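Mini fridge and snack table check, playroom end of the hall
Filled in by Coralie Mudgway, November, started just after the morning group left

I do this one with a mug of tea in my other hand, so forgive the rambling. Tipene Lowther asked for comments as well as ticks this time, and he's getting them!

1. Cord and plug
OK. No nicks, no kinks, plug sits tight in the wall. I ran my fingers down the whole length. Please don't loop it over the chair back again, whoever did that (I have my suspicions).

2. Fridge level on the table
OK after a nudge. It rocked a tiny bit, so I smoothed the cloth out under it and tried again. Fine now.

3. Door swing and hinges
OK. Opens all the way without dragging the cloth along. If you've got plates out, leave them clear of the door, it comes round further than you'd think and Unathi Nel has already lost a cup that way.

4. Door seal
OK, wiped. I did the paper strip test in 3 spots and it held in every one. Crumbs love that groove, so go round it with a damp cloth and then a dry one.

5. Shelf
OK, but watch it. The wire shelf was clipped in properly when I pulled on it. Small fingers like to yank it, and I'd rather we looked at it every Friday than found it on somebody's foot.

6. Fan and grilles at the back
OK, a bit of fluff came out with the soft brush. Nothing gets pushed up against the fan, please, and that goes for the juice boxes too. I know they fit so nicely there!

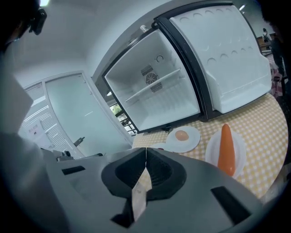

And while I'm on the subject of what goes where, play food stays out of the real fridge. The fried egg lives on a plate on the table or in the toy bin. I've had this talk with Asnakech Araya's group 2 times and they nod very sweetly.

7. Egg holders and door bin
Needs doing. The bin was sticky along the bottom. Warm water and a drop of dish soap, no spray cleaner inside the cabinet. I'll get to it after lunch.

8. Plates and play food
OK. No chips, no sharp edges, nothing small enough to swallow. Washed and dried.

9. Tablecloth
OK. I love the yellow checks, they cheer the whole corner up. Check that the hang isn't low enough for a crawler to grab.

10. Temperature
Not checked. The thermometer has wandered off again. Elibariki Kinyua thinks it's in the Ruawai room, so I'll look there before anything with milk in it goes in.

Still open: items 7 and 10. Sheet goes back on the hook by the door.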